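4.2 Seat position and the scoring of body kicks

The rounds in this section come from the Larkley amateur series, which uses three scoring judges seated at ring level on three different sides. We drew 2000 exchanges in which at least one body kick was thrown and the contact was visible on video from two sides of the ring. Each exchange was labeled as clean, partial, or blocked by consensus of the coding team before any scorecard was opened. Grisier rules give full credit to a clean kick and none to a blocked one, and leave partial contact to the judge. 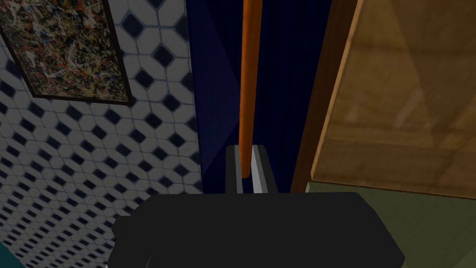 Judges on the side nearest the contact agreed with the consensus label more often than judges on the far side, and the gap was widest for partial contact. We treat this as a problem of viewing angle first and of attention second. A kick that travels along the line of sight covers little of the visual field, so the space between shin and elbow is hard to read. The same compression can be seen in the white tiled wall of Figure 1, where the small navy diamonds shrink and crowd together toward the middle although the pattern is a regular one. A judge facing the fighters from the side has the open part of that pattern; a judge in line with them has the crowded part. The referee's body adds a second loss, which we coded separately and do not fold into the angle term.

Angle was computed from the seat to the midpoint between the fighters' hips, then grouped into four bands. Exchanges on the ropes were kept in the sample. Dropping them reduced the difference between the outer bands but did not change its direction. Clinch entries were coded only up to the first grip -- knees in the clinch are a separate scoring category under Grisier rules and are taken up in Section 4.4.

Eight judges took part in the second stage. Each watched the same 20 rounds on a monitor, without sound, from a fixed view matched to one ring seat. Scorecards were entered in Plelis at the end of every round and could not be revised. The order of rounds was shuffled for each judge, and no judge saw a round that he or she had scored live.

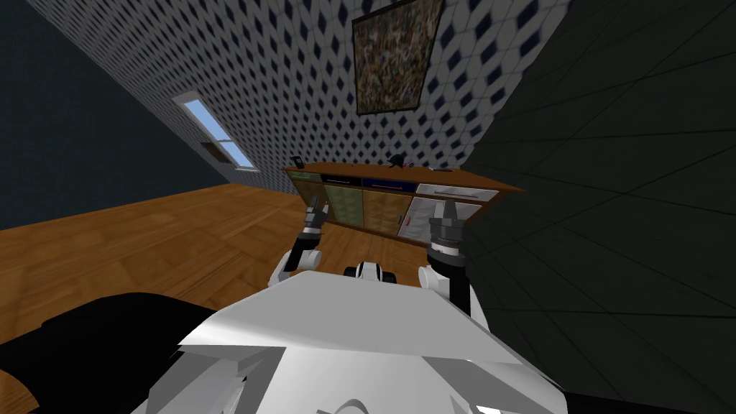

Fothergill objected, on reading a draft, that a judge at ringside hears the kick land and leans to follow the action, so that a silent, fixed view makes the far seat look worse than it is. The objection is fair for the second stage. It does not apply to the live cards, where the judges had both sound and free movement of the head and where the effect of angle was already present. We therefore report the two stages apart and take the live estimate as the main result. The monitor results are used only to compare one band with another.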